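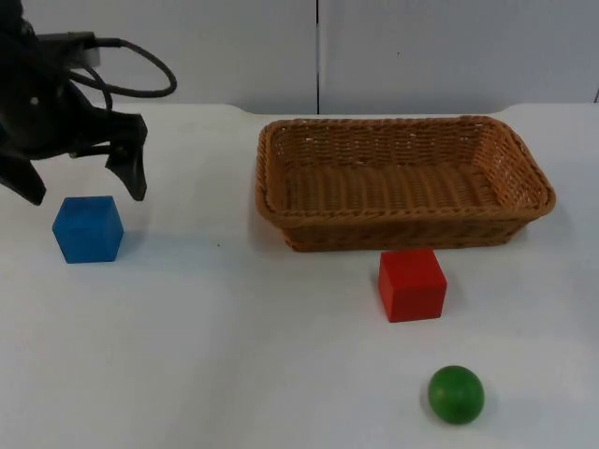
How Does a Robot Learn to Tidy Up?

Think back to when you learned to tie your shoes. Somebody probably showed you, and then showed you again, and then held your fingers and did it with you while you grumbled a bit (everyone grumbles a bit). After a while your hands got the idea. A robot can learn in much the same way, only it needs a lot more showing than you did!

At the Gesen workshop in Venmont, Patricio Olmedo and Iker Bravo are teaching a robot arm to put toys in a basket. They could try writing down every tiny move for it, like a very long recipe. But suppose the recipe says to reach to one exact spot, and the block is a little to the left? The gripper would close on nothing but air. So they give the robot examples instead, and let the computer hunt for the pattern in them.

One example goes like this. Patricio sets out a blue cube, a red cube and a green ball on a white table, with a basket near them. Then Iker steers the arm from a set of controls. He brings the open gripper over a toy, lowers it, squeezes the fingers shut, lifts, carries the toy across and lets go. All that time a camera is taking pictures, and the computer is writing down how the arm moves and how wide the fingers are. When the turn is finished, everything gets saved together, pictures and movements, and that bundle is called a demonstration.

Then out come the toys, and they start over. They want 300 demonstrations before the computer begins its lessons, so you can imagine there are snack breaks.

Now, the toys can't go back in the same places every time. If the blue cube were always on the left, the robot might learn "go left" when we wanted it to learn "go to the blue cube." Patricio moves things about between turns - sometimes close to the basket, sometimes far off by themselves. A ball needs its own practice too, as you'll know if you've ever chased one across a kitchen floor. A cube has flat sides and sits still, and a ball likes to roll.

What about mistakes? If Iker drops a cube, he writes a note beside that turn, so that he and Patricio can look at it later and decide whether to keep it.

Try it at home

You'll need a friend, a basket or bowl, and 6 small toys. Your friend is the robot and keeps their eyes closed. Guide their hand with words only, like "forward," "down" and "squeeze." Do 5 turns, moving the toys each time, and write down the words that worked best. Then swap places!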